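Fontes (music video)

"Fontes" is a song by the singer and songwriter Valdir Amaral, released in October as the second single from his album Arside. Its music video was directed by Gopinath Bangera and produced by Drudano, a small company that had worked with Amaral on two earlier clips.

Background

Amaral wrote the song after moving back in with his mother, who raised him and his brother above a bakery. He has said the second verse is taken almost word for word from a letter she sent him on tour. The album version runs longer than the single and keeps a spoken introduction.

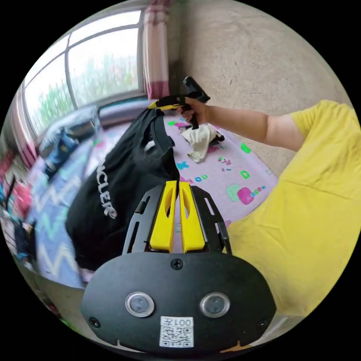 Hand-held gripper with two yellow fingers.

Production

The video was shot over 2 days with a crew of 18. Bangera asked for no playback on the first day — Amaral sang live to a guitar, and the studio track was matched to his singing later. The mother is played by a stage actress, and the brother by Amaral's cousin. More than 400 people applied to appear in the street party at the end, which was filmed between 4 a.m. and sunrise.

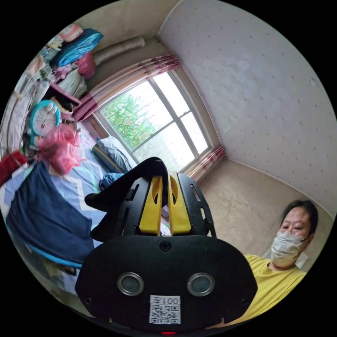
The first cut was 10 minutes long and included a subplot about a lost suitcase. The label, Verkano, asked for a shorter version, and the subplot was dropped apart from one shot of the suitcase on a bus seat.

Reception

Reviews were mostly favorable. Several praised the kitchen argument in the middle section, while others found the party too long. Amaral later performed the song with the same guitar arrangement on his spring tour.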